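Courses > Automation and Daily Work > Handout 4
Overview | Schedule | Readings | Contact

Handout 4: Can a machine tidy a desk?
October 2019

People ask when a robot will clean the house. In this course we ask a smaller question: can it put flat things on a shelf? Crumbs and a pen on the table already make the work harder.
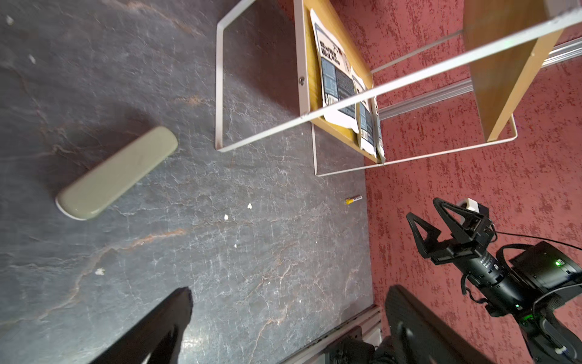 Flat things

A thin booklet gives the fingers very little to hold. In a pile, each one also covers part of the next.

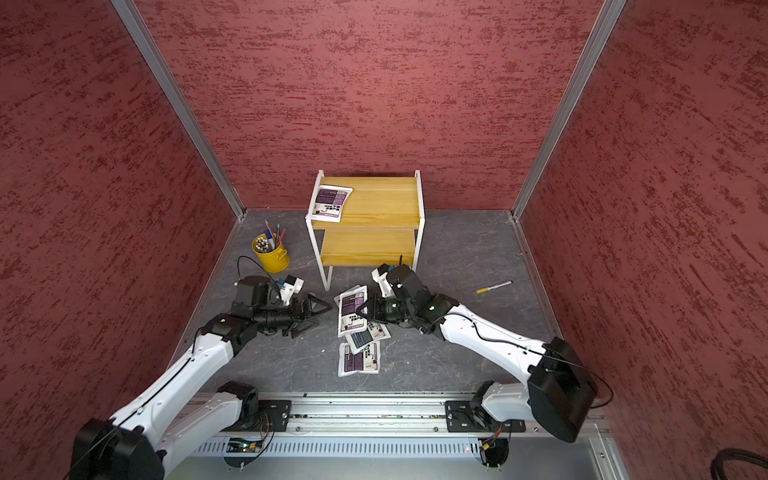

For this reason the Tilis project gives grasping and placing separate marks. Please do the same in your report.

Two arms

A second arm can hold the other end, but both must then agree on speed.
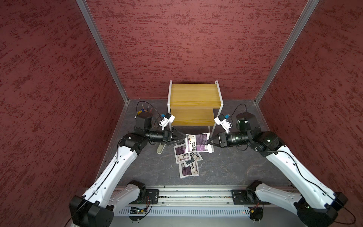 Reading time: 2 min

My own answer is "not yet". Read the Eder chapter, page 49, before the seminar.

Contact | © Findard College | Back to top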